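# Module 3: Gathering Demonstrations in Simulation

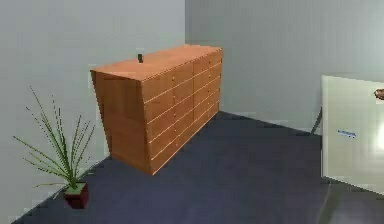

Module 2 dealt with the policy as a function from observations to actions. This module deals with the data the function is fitted to. Everything below assumes the behaviour cloning set-up from the second tutorial: observation, action and termination flag logged at every control step, with no reward signal.

Revised June 9, 2025. The section on resets replaces the December version, which described the old logging format.

## 3.1 Terms

**Episode** — one continuous recording from reset to termination.

**Demonstration** — an episode in which the operator completed the task as specified. All demonstrations are episodes; the converse does not hold.

**Layout** — a fixed arrangement of walls, floor, furniture and fixtures. Poses of movable objects are not part of the layout.

**Seed** — the integer that determines object poses, lighting and surface colours within a layout. The same layout and seed must reproduce the same first observation. If they do not, report it before recording anything further.

## 3.2 Why the room is furnished

A policy trained in a bare room learns that any large contrast edge belongs to the target. Put a chest of drawers or a potted plant against the wall and its performance falls, even though neither object is involved in the task. Background furniture is therefore varied across layouts from the beginning.

Two points are commonly missed in the lab reports:

1. Furniture that never moves becomes a landmark. The network can regress the robot's pose from the corner of a cabinet and ignore the target altogether. Training loss looks excellent and transfer to a new layout is poor.
2. Thin geometry, such as leaves and handles, renders badly at low resolution. Treat it as a source of noise in the observation. Do not raise the resolution for one layout only, as the policy will learn to tell the layouts apart by sharpness.

Small objects on a large surface deserve separate attention. After downsampling, a dark item on a pale tabletop may occupy a handful of pixels. Inspect the downsampled observation, not the viewer window, when deciding whether a task can be learned from the images supplied.

## 3.3 Recording procedure

The class data set is called Jorneo. Each group contributes 600 demonstrations, divided evenly over 15 layouts, giving 40 per layout.

- Load the layout and confirm its checksum against the list on the course site.
- Draw a new seed for every episode. Seeds are not reused within a group.
- Start logging before the first command. The initial stationary steps are trimmed later by script.
- Operate at a constant pace. Long pauses produce near-zero actions, and a cloned policy will reproduce them by stalling.
- End the episode with the termination key, never by closing the window. A closed window leaves the last block unwritten.

Operators rotate after every layout. A single operator's habits (approaching always from the left, for instance) are learned as readily as the task itself.

## 3.4 Failures and recoveries

Keep failed episodes. Move them to the `failed` directory with the flag set to 0 and do not edit the trajectory. They are excluded from cloning but are needed for the success classifier in Module 5.

A missed grasp followed by a successful second attempt counts as a demonstration. These episodes are valuable: the policy drifts off the operator's trajectory at test time, and recoveries are the only part of the data that shows what to do from there. Aim to include at least 3 per layout. Where they do not arise naturally, perturb the start pose of the arm and not the object.

## 3.5 Resets

A reset restores object poses, joint positions and camera extrinsics. It does not clear the physics cache in the Xolalpa simulator. Residual contact forces have been seen to displace light objects on the first step of the next episode. Call `flush_contacts()` after the reset and before logging begins.

Camera extrinsics are jittered on each reset within the limits in the configuration file. Partial views of nearby objects are expected under jitter and are not grounds for rejecting an episode. Reject only if the camera origin lies inside a mesh.

## 3.6 Splits

Hold out whole layouts, never individual episodes. A random split over episodes places the same furniture in both training and validation sets and the resulting figure is meaningless. For Jorneo, 12 layouts are used for training and 3 are held out. The held-out identifiers are fixed and appear in `splits.yaml`.

## Exercises

Train the baseline on the full set and again with a single training layout, keeping the number of gradient steps constant. Plot validation error for both on the same axes.

Mask the lower half of the observation and retrain. Comment on which cues the policy appears to have been using.

Submit the plots and configuration files through the Wernisley server. Raw episodes stay on the lab disk.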